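From: Bushra Rizvi
To: Sternstead Household list
Subject: Re: [sternstead-home] shelf liner, to stick or not to stick?

Hello all, and hello especially to Idau, whose message I have been meaning to answer since it landed and which I kept opening, smiling at, and closing again because the kettle was on.

Idau wrote:

> Hi everyone. We moved into the Halonen Street place in March and I am
> finally getting to the kitchen. The cabinets are sound but the shelves
> inside are ugly. Old paint, rings from cans, one spot where somebody
> must have spilled molasses before I was born. My mother always used
> contact paper and swore by it. My sister says it's a nightmare to get
> off and I should buy the rubbery stuff you just lay down. I don't want
> to paint. I have kids and no patience.
>
> Questions:
> - Is sticky paper as bad to remove as people say?
> - Does a pattern look silly once the dishes are in?
> - How do you get it on without bubbles? I tried one shelf and it looks
> like a relief map.
>
> Thanks in advance, you were all so good about the drain.
> Idau

Well, Idau, first of all, I'm so glad about the drain. I told my husband about your drain over supper, and he asked me to pass on his congratulations, so consider them passed on.

I'm firmly on your mother's side, though I can see where your sister is coming from. I've papered shelves in every kitchen I've had, starting with a rental where the landlord had painted everything (and I mean the inside of the drawers, and the spoons he'd left in one of them) a sort of mustard. I put down a blue gingham and felt like a queen. When we moved out I spent an entire evening scraping at it with a butter knife and said several things I wouldn't say on this list. So I know both halves of the story.

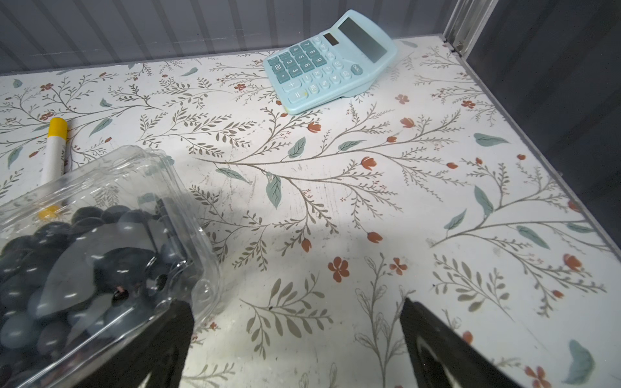 Getting it off is mostly a matter of heat, and most of the misery comes from people starting cold. Take a hair dryer, set it on warm, and hold it over one corner until you can lift the paper with a fingernail. Then pull slowly, back over itself, nice and flat, keeping the dryer just ahead of your hand. If you yank upward it tears and you're left with that fuzzy white layer that clings on for dear life. Whatever glue stays behind will come up with a little cooking oil on a rag, left to sit while you have a cup of tea, and then dish soap and warm water to get rid of the oil. As for your pattern question, I'm all for one, and the busier the better! A white background by itself shows every little scuff and dust mark, but give it branching stems and small leaves and some rust-orange flowers, like the one in my picture, and your eye goes to the flowers first. You'll still want to wipe it down, of course. Once the dishes are in you only see bits of it between the plates, and I find that rather nice first thing in the morning when I'm reaching for a mug and not at my best.

Now, bubbles. Oh, bubbles. I suspect you did what I did for years, which is peel the whole backing off at once and then stand there holding a sheet of flypaper with both arms out, shouting for help. Please don't do that again. Cut your piece first, a bit bigger than the shelf all the way around, and lay it in place with the backing still on to be sure you haven't measured the wrong shelf. Then peel back only the first couple of inches at one end, press that strip down so it's straight, and reach underneath to draw the backing away a little at a time with one hand while you smooth with the other. A folded dish towel is fine for smoothing. I used to use a plastic ruler but it left shiny tracks. Work from the middle out to the sides, and if it starts drifting crooked, stop and lift it back right away. It forgives you in the first few minutes and gets much less forgiving overnight.

If you still get a bubble or two, prick them with a sewing pin at the edge and press toward the hole. You won't see the pinprick. And if it's a proper wrinkle, a real mountain range, then slit it along the top with a sharp blade and lay one side over the other. On a patterned paper I promise you'll have trouble finding it again by the weekend.

The part everyone wants to skip, and I did too when my children were small, is the cleaning underneath. You mentioned molasses. It has to go, every bit of it, or your paper will show the lump forever and probably lift there besides. Lay a hot wet cloth over it, leave it, come back, scrape with something plastic. Then wash the whole shelf with soapy water and let it dry until the next day. I really do mean the next day. My aunt used to paper over a damp shelf and then complain about the quality of modern paper.

Also, and this matters with old paint, try a test patch somewhere you don't mind, way in the back. If the paint is already flaking, the adhesive will hang onto the flakes and not the shelf, and it'll peel up in a sheet the first humid week. In that case your sister wins and you should get the lay-down kind. And if the house is old enough that there might be lead in that paint, please don't go scraping or sanding it at all until you've had it tested, especially with little ones underfoot. I'm sorry to be the worrier but somebody on here is always me.

About the rubbery liner, to be fair to your sister: I have it in 2 drawers, the knives and the one with the rolling pin, and it's wonderful there because nothing slides. Where I don't care for it is under glasses. It catches crumbs in all the little holes and the glasses don't glide when you push them back, they sort of trip. But plenty of people on this list love it, and I expect you'll hear from them before you hear from me, given how long I've taken.

You didn't ask about quantities but I'll tell you anyway. For my pantry I bought 5 rolls and used 3, and the leftovers have lined a hat box, covered a recipe binder, and been turned into gift tags. Do keep at least one piece of whatever you choose, because patterns disappear from stores the minute you fall in love with them. I went back to Gruvano for more of a lemon print once and the girl at the counter looked at me as if I'd asked for a wagon wheel.

One more small thing and then I'll let you get on. Stop your paper just short of the front edge of the shelf, by the width of a pencil line or so, instead of wrapping it over. Wrapped edges look beautiful for a month and then sleeves and pot handles start picking at them, and children (yours or anybody's) can't leave a loose corner alone. If your shelves have a raw front edge you'd rather hide, a strip of ribbon or thin trim does it better.

Do let us know which way you go, and if you'd like company for the measuring I can come by any afternoon after two. I'll bring the hair dryer in case you want to take up that relief map and start over, and there may be date bread if I get to the store.

Love to the kids,
Bushra

P.S. To whoever asked last month about getting the onion smell out of a wooden board, I haven't forgotten you. Coarse salt and half a lemon, rub, rinse, and stand it on its edge to dry. If that doesn't do it, do it again.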